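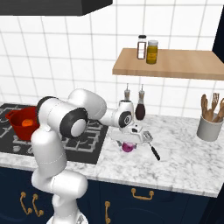

01/04/2023 - Textile workshop, Clirkville. Entry by Fathima Khan. Present: Imtiaz Uddin, Zsolt Dudás.

**Onion skin dye bath, second series**

The purpose of the session was to repeat the yellow-brown shade obtained on the Gaillard wool, using skins from red onions only. The first series used mixed skins and the result could not be matched on a second attempt.

Skins weighed dry: 600 g. Soaked overnight in rainwater from the yard butt, then simmered for one hour and strained through muslin. Zsolt Dudás noted that the liquor was darker than before and had a reddish cast, which went over to brown once the alum-treated wool was entered.

Wool weighed dry before mordanting: 846 g, in four hanks. Alum at the usual rate. Hank 3 had been wound too tightly and was re-tied before it went in. It should be treated as doubtful when the shades are compared.

The bath was held just under a simmer. The thermometer on the large pan reads low and has been labelled accordingly. Colleagues are asked to use the glass one until a replacement is issued.

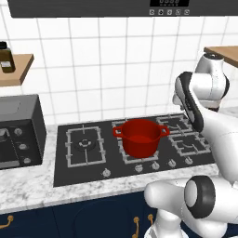

Hanks 1 and 2 were lifted after 40 minutes and hanks 3 and 4 after a full hour. The difference between the pairs is small when wet. Hank 4 was then passed through a weak iron bath and moved to olive within a few minutes - a stronger shift than expected from so little iron. The iron pan is to be kept apart from all other equipment.

Rinsing took five changes of water. Some colour was still coming away at the fourth.

**Matters outstanding**

- Light test: one strip from each hank to be pinned in the south window, half covered with card, and read in May.
- Wash test: Saeed Karimi has agreed to carry this out with the Oser soap flakes, as for the first series.
- Remaining liquor: two jars retained, labelled and dated. The rest was used on a length of unmordanted cotton, which took very little.
- Skins: the supply is now exhausted. Tamunoemi Bashir will ask at the market for more, red and brown to be bagged separately.

Samples are filed under shade card 1,076. Hank 3 has been marked with a knot of white thread.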